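Cestlow Quiet Generator Cover and Storage Kit

Made by Skirer
Fits most small suitcase-style generators, including Honda models of that shape
In stock, ships in 2 business days

If you've ever pulled a generator out of the back of the garage in the middle of a storm, with a flashlight in your teeth and the kids asking when the lights are coming back, you already know why we wanted to make this kit. A generator spends nearly all of its life sitting still, and sitting still is hard on it. Dust works its way into the vents, mice find the warm corners (they really do love a recoil housing!), and damp air gets at every bit of bare metal. The Cestlow kit is our answer to all of that, and we've been fussing over it for longer than we'd like to admit.

The cover is a heavy woven polyester with a coated inside, sewn with a double row of stitching along the top seams where the first one we made liked to leak. It drops straight down over the machine and cinches at the bottom with a drawcord, so you can do it up with gloves on. There's a slot in the top for the carry handle, with a flap that closes over it, and a clear pocket on the side for your maintenance notes. Please use it. You think you'll remember when you last changed the oil, and then it's December and you're guessing.

Under the cover goes the mat, a thick rubber pad with a raised lip to catch the odd drip and keep the feet off cold concrete. Plenty of customers tell us they bought the kit for the cover and ended up fondest of the mat, and we can see why. It rinses clean with a garden hose and a little dish soap.

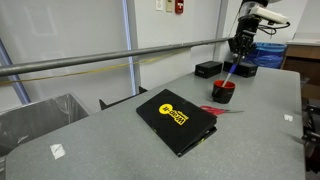

We get a lot of letters about fuel, so let's go over it. If the generator is going to sit for more than 23 days, either run it dry or put in a stabilizer and let it run long enough to reach the carburetor. Check your owner's manual first and go with what it says if it differs from us. Let the machine cool down completely before the cover goes on, and never, ever run it with the cover in place, or inside a garage, porch or shed, even with the door wide open.

What comes in the box

Fitted cover, charcoal gray
Rubber drip mat
Drawcord with spare toggle
Storage bag for the cover
Maintenance card for the side pocket

Details

Cover weight: 2 pounds
Recommended machine weight: up to 70 pounds
Care: wipe down or hand wash, hang to dry
Warranty: 12 months on seams and coating

For larger open-frame machines, have a look at the Huvenance cover instead, which is cut wider and has straps that go around the frame. If you're stuck between the two, measure your generator at its widest point, handle included, and send us the numbers with the model name. We're happy to work it out with you, and we'd much rather do that than have you wrestling with a cover that's an inch too short.

Kits bought before 31 December 2019 came with the older plastic toggle. It works fine, but it can get stiff in the cold, so drop us a line with your order number and we'll mail you the new one at no charge.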